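Birik Hand-Held Gripper: Fixing a Finger That Lags (and Loses Your Fruit)

Posted 4/8/21 by Noemí Zepeda
Filed under: Repairs, Hand-Held Units

Take 231 was supposed to be a small orange going onto a plate. The right finger arrived first, the left finger strolled in afterward, and the orange left the table at a fair clip and went under a cabinet. We kept recording for most of an afternoon after that, blaming the orange.

If your Birik does the same thing, you most likely have a pivot screw backing out. It's the most common fault on our units at Rumcombe, it takes less than half an hour to fix, and you can do it on the kitchen counter. Read the safety part first. I know you won't, so I have made it short.

Before you touch anything

Unplug the battery pack. Switching the unit off at the handle does not count. The motor holds its last position for a while after the light goes out, and if you loosen a linkage under load, the finger snaps shut on whatever is in between. In Rukhsana Tarar's case that was Rukhsana Tarar. She was fine, and has described the event to every new person since.

If you have the trigger version with no motor, you still have a return spring. Put the supplied wedge between the pads before you loosen a screw. A folded dish towel works if the wedge has gone wherever wedges go.

What you need

The small hex key from the Birik box
A second hex key, for when you find out the first one is rounded
Medium-strength threadlocker (never the permanent kind)
Rubbing alcohol and cotton swabs
A soft pencil
One orange

How to tell it's the screws

Three other faults look a lot like this one, so rule them out.

Worn pads. A worn pad lets things slide down and out of the grip. Rub a thumb across the grid texture. If it feels smooth in the middle, order new pads. Dunditz sells them in pairs, and you should change both, even if only one looks bad.

Sticky pads. Juice dries into the grid. The fruit gets picked up fine and then refuses to leave. Clean with alcohol and let the pads dry.

A bad zero in Chacko. If the on-screen width says 6 when the fingers are closed, and both fingers still meet in the middle, your hardware is fine and your calibration isn't. Run the zero routine and go have lunch.

A loose pivot shows up as a difference between the two sides. Close the fingers slowly on nothing. If one pad gets to the center line ahead of the other, or if a fingertip can be wiggled toward and away from you, keep reading.

The repair

1. With the battery out, open the fingers all the way and put in the wedge.

2. Make a pencil mark across each pivot screw head and onto the bar beside it. You'll want to know later which ones moved. Pencil wipes off; the silver marker we used on our first unit is now a permanent feature.

3. Wiggle each bar, starting at the fingertip and working back. You're looking for the joint that clicks. Do both fingers even if you find the guilty one right away. When one screw has gone, its opposite number is usually thinking about it.

4. Take out the loose screw. Hold the two bars together with your other hand as it comes free. There's a thin washer between them that is the same color as your floor, whatever color your floor is.

5. Clean the threads and the hole with alcohol. Old threadlocker comes off as a white crust. Give it a few minutes to dry, and then give it a few more.

6. Put one small drop of threadlocker near the end of the screw. One. If it runs down into the joint you will have cured the wiggle by gluing the finger solid, and you'll be reading a different page.

7. Put the washer back and drive the screw in until it just touches. Then turn it until the side play disappears, and stop. The bar should still swing under its own weight. If it stays where you put it, back off an eighth of a turn.

8. Repeat for any other screw that clicked.

9. Leave it overnight. The bottle says less. We believed the bottle once.

Checking your work

Take out the wedge, reconnect the battery, and run 100 open-and-close cycles with nothing between the pads. Chacko has a cycle test in the service menu. Look at your pencil marks again afterward. A mark that no longer lines up on a screw you didn't tighten means that screw is next.

Then try real objects, hard ones first. A whole orange forgives an uneven grip. Peeled segments don't, and a grape will tell you the truth about your linkage all over your shirt. I set out a mixed bunch of sizes around a plate and work down from the biggest. If the fruit rolls toward one finger before it's gripped, that finger is still late.

Keep your free hand out of the space between the fingers throughout. This sounds obvious until something starts rolling.

What to do with the bad takes

A lagging finger spoils data quietly. The pickup may succeed and the recorded width will still be off, and anything trained on it picks up the same limp. We had 600 takes from that unit and had to work out where the trouble started, which meant watching a lot of fruit. Look for the point where the pads stop meeting in the center, throw out everything from there on, and resist the urge to keep the ones that "look okay." Rukhsana kept a dozen of those in September. They did not look okay to the robot.

When to give up and send it in

A cracked bar. A stripped hole. A screw that spins forever in both directions. Any unit that closes by itself with the trigger released: pull the battery, tape the connector over, label it, and don't let anyone "just try it once." That last one is a control fault and no amount of threadlocker will help.

Otherwise, check the pivots at the start of each recording day. It's a wiggle per joint and a look at the marks, and it's quicker than crawling under a cabinet.

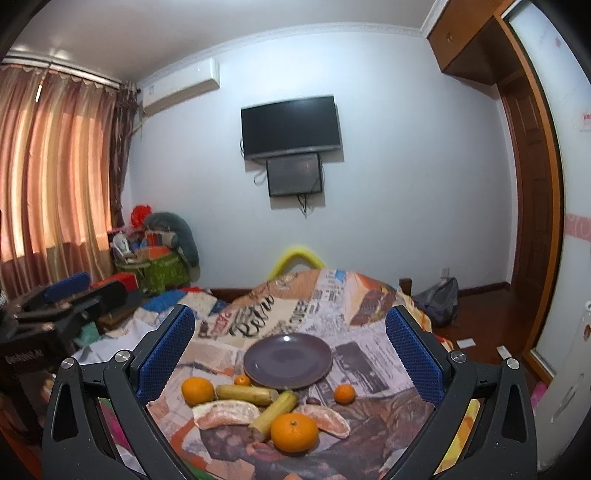

Mixed fruit around a plate, with a blue pad on either side. The silver pivot screws on the linkages are the ones to check.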